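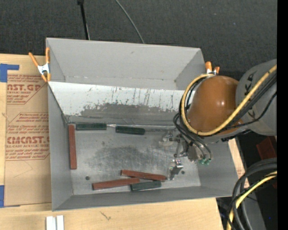 *Red and green blocks in a gray bin*

# Bought a used EV, charging slows way down at home after 20 minutes. Car or wiring?

**Posted by Toivo Mäkelä, 15 September 2024**

Hi all, long-time gas guy here and pretty new to this. I picked up a used Nirkulex hatchback from Tannous Motors (the lot out past the fairgrounds) and I love it, it's so quiet my dog doesn't know I'm home. But the charging is making me nuts.

I have a Ziromau wall charger in the garage that came with the house. I plug in, the car shows 30 amps, everything looks great, and then 20 minutes later it drops to 9 amps and just sits there for the rest of the night. No warning light, no message. If I unplug it and wait a bit, it goes back up to 30 and then does the same thing all over again.

Stuff I've tried so far:

- Turned off scheduled charging in the car
- Restarted the charger at the breaker
- Used the public charger by the library, and it ran at full speed the whole time I was in there (more than an hour)

The previous owners of the house are no help, they moved overseas. The dealer says bring it in but they want to keep it for a few days and I need it for work. Is the car messed up or is it my garage? I'd rather not spend a pile of money on the wrong one. I have up to $1000 put aside for this and that was supposed to be for tires.

---

**Khalil Ghanem**

Your library test pretty much clears the car, so I'd leave the dealer out of it for now. I had almost the same thing at my old place and it was heat. The charger has a temperature sensor in it, and when something in there gets too warm it tells the car to take less power. Cools off, goes back up, warms up again. Sounds a lot like yours.

What gets warm is usually a bad connection. Is yours hardwired or does it plug into a big outlet, like a dryer outlet? If it's the plug kind, I'd bet on the outlet. A lot of houses got the cheapest one on the shelf, and those are meant for a dryer that runs for a while and then quits, and a car pulls hard for hours. Mine had gone brown around one of the slots and I never noticed with the plug in the way.

Please don't go poking around in there yourself. Shut the breaker off, leave it off, and get an electrician to look at it. Mine swapped in a heavy-duty outlet and tightened everything up at the panel while he was at it, and the bill was a lot less than what you've got set aside. Ask them to check that the wire is the right size for the charger too. If the wire's too thin you're into a bigger job, but you'd want to know that anyway.

In the meantime you can charge at the library, or use the slow cord on a regular outlet if the car came with one. It takes forever but it gets you to work.

---

**brastside_commuter**

mine did this and it was the app. there's a "share power" setting that cuts the charger back when the house is using a lot. turn that off

---

**Toivo Mäkelä**

Thank you both! Khalil, it's the plug kind, and now that you mention it there's a smell over there that I'd been blaming on the lawnmower. Breaker is off and it's staying off. I called the outfit over in Brastside that did my sister's panel and they can come out this week.

I did look for that power sharing thing and I don't have it in my menu, maybe my charger's too old. There's a firmware update waiting but I figure that can hold until the outlet's been looked at.

Also dug through the trunk and found the slow cord under the floor mat, still in its bag! Got it going from the kitchen side outlet with the cable out the back door. Not pretty, but the car's charging.

---

**Khalil Ghanem**

A smell, yeah, glad you shut it off. Don't run the slow cord through an extension cord, if that's what you've got going out the door. And have them look at the plug on the charger itself while they're there, mine was cooked too and had to be replaced along with the outlet.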